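Projects > Grirnance > Sekel > data card

# Sekel

Sekel is a set of simulated two-armed tabletop episodes, made to test one narrow idea: whether a policy copes better with a badly levelled head camera if it has been trained on badly levelled views from the start. We think it does, within limits, and the limits take up most of this card.

## What's in it

There are 1000 episodes in rendered rooms. Each has the head view, joint positions for both arms, gripper commands and a one-line instruction in English. The instructions were written by Amna Naqvi and Nuwan Akanda, who disagree about the word "beside". Both usages have been kept, and the `author` field tells you whose you are dealing with.

Rooms come out of Akau, our scene builder. It picks a shell (flat ceiling, attic, corridor), throws in furniture, hangs something on a wall and hopes for the best. Its taste in floors is its own. We stopped filtering for good decoration early on, as the policy didn't seem to mind and the filter kept throwing out the attics.

## The method

At the start of an episode the head view is rolled by a random angle and stays there until the end. The policy is never told the angle. The baseline, D'Souza, has the same network and the same training budget but sees only level views. It is named after a spirit level Karthikeyan Varghese used to own.

We also tried correcting the roll first, with a small network that guesses the angle and turns the view back. It is good in plain rooms. Attics finish it off: a sloped ceiling offers several long, confident lines, none of them any use as a horizon, and the corrector tends to believe the longest.
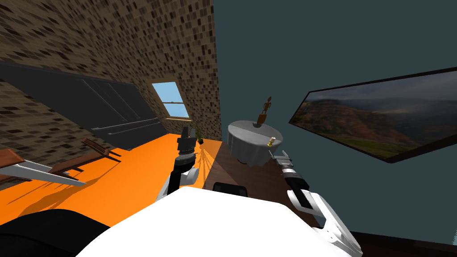 Training on rolled views avoids the guess altogether. The policy seems to lean on where its own grippers appear, as they turn with the view and so give it something steady to compare against. Indira Lobo tested this by blanking out the arms in the head view, and the advantage over D'Souza more or less went away. She was pleased about this for longer than the rest of us.

## Results, briefly

Up to 50 degrees of roll, the Sekel policy beats D'Souza on reaching and grasping. On level views it is slightly worse, a fact we would have liked to put in a smaller font. Placing improves less than grasping, and anything that needs both arms at once improves hardly at all.

All results are averaged over 4 training seeds. One of them is plainly unlucky and has been left in.

## Known problems

- Roll is fixed within an episode. A camera that works loose halfway through is a different problem - and probably yours.
- Tablecloths are drawn as cloth but behave as solid shapes. Don't use Sekel to study cloth.
- Small objects are sometimes placed close to a table's rim. Gerasimos Lambrakis calls these the hard cases; the placement code calls them valid.
- Nothing has been tried on a real robot.

## Versions

Use version 2. Version 1 had the sign of the roll angle flipped in the metadata, though the views themselves were fine. If your results look like a mirror of ours, check which one you downloaded before writing to us.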